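双腕ロボットに客室の浴室でタオルを扱わせるとき、うちのチームが守っている決めごとをまとめました。動かし方というより「始める前と、動いている間と、終わった後に人が何をするか」の話です。地味ですが、ここが決まると作業がぐっと楽になります!

# 浴室タオル作業の安全手順(Zullthorpe 版)

対象は、遠隔操作でも自律動作でも、洗面台まわりとシャワー前で布ものを扱う作業全般です。キッチンや廊下の作業は Alstead 側の手順書を見てください。

## 1. 部屋に入れる前に

- 床の水気を拭き取る。タイルは光って見えるだけでは乾いているか判断できないので、必ず手で触ります。
- 扉は開けるか閉めるかを先に決め、作業中は変えない。途中で人が扉を開けるのがいちばん怖いです。
- 洗面台の上の割れ物(コップ、小瓶など)をどける。
- 非常停止ボタンを持つ人を一人決め、名前をホワイトボードに書く。操作者との兼任は不可。

浴室は狭いので、人は原則として中に入りません。どうしても入るときは、先にアームを止めてから声をかけます。「止めました」「入ります」の順番です。逆にしないこと!

## 2. 速度と力の上限

Hovier の設定画面で「浴室」プロファイルを選ぶと、次の値が入ります。

| 項目 | 上限 |
|---|---|
| 持ち上げる布の重さ | 800 g |
| 1動作のタイムアウト | 18 秒 |

手で書き換えた場合は、作業記録に理由を一行残してください。タイムアウトは短く感じるかもしれませんが、布が何かに引っかかったまま引き続けるのを防いでくれる、とてもありがたい設定です。

## 3. タオルをつかむ・運ぶ・入れる

1. つかむ前に、両方のハンドを開いた状態で確認する。
2. 丸まったタオルは、いちばん盛り上がったひだを狙う。端を探して何度もつつくより早いです。
3. 持ち上げたら一度止め、下に垂れた部分がどこまで届いているか見る。
4. かごの真上まで運び、下端から入れる。
5. 下端が入ったら、ハンドをゆっくり下げ、最後に開く。 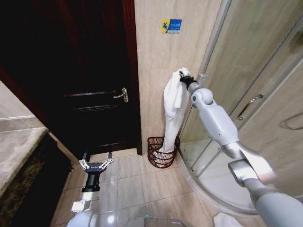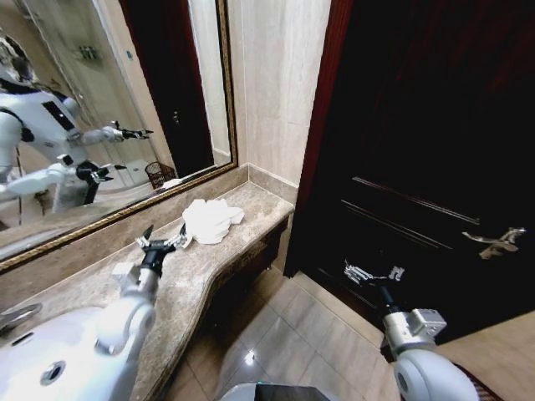
4番の「下端から」はぜひ守ってください。高いところで放すと、かごの縁にかかって外に垂れます。垂れた布は次の動作で足元の障害物になりますし、台車の車輪に巻き込むこともあります。

使っていないほうの腕にも気を配りましょう。目はどうしてもタオルを持つ側に行きますが、ぶつけるのはたいてい反対の腕です(私もやりました)。休ませる位置は、ガラスと扉のハンドルの両方から離れたところにします。

## 4. ガラスと鏡の扱い

シャワーの囲いや洗面台の鏡は、深度センサーにとって難しい相手です。透けたり映り込んだりして、距離がおかしな値になることがあります。そこで次の決まりを置いています。

- ガラス面と鏡面は、地図の上で手作業で「進入禁止」に塗る。センサーの値だけに頼らない。
- 鏡の中に映った自分の腕を物体として検出したら、その回の自律動作は中止。
- ガラスに触れたら、軽くても必ず止めて目で確認する。傷がなくても記録する。

進入禁止の塗り忘れは Mridha の点検ツールで拾えます。起動前に一回走らせるだけなので、ぜひ習慣にしてください。これが本当に便利で、2月に入れてから私はもう手放せません!

## 5. 止めるときの合図

声は「ストップ」に統一します。「待って」「あっ」は聞き返しの原因になるので使いません。聞こえた人は、理由がわからなくてもまず止める。止めた人を責めないことも、この手順書の一部です。

再開は、非常停止の担当者が「再開どうぞ」と言ってから。操作者が自分の判断で再開してはいけません。

## 6. 終わったあと

- 両腕を収納姿勢に戻し、電源を落としてから片づける。
- ハンドの指に糸くずが残っていないか見る。タオル地は意外と毛羽が出ます。
- 床に落ちた布を拾い、使ったものは洗濯に回す。
- 停止した回数と理由を作業記録に書く。ゼロ回なら「なし」と書く。空欄は不可。

点検の周期やハンドの清掃方法は別ページにあります。この手順への提案は Rokeya Fakir まで。現場で「ここは変だな」と思った小さなことほど大歓迎です。

最終更新:2023年3月26日(日)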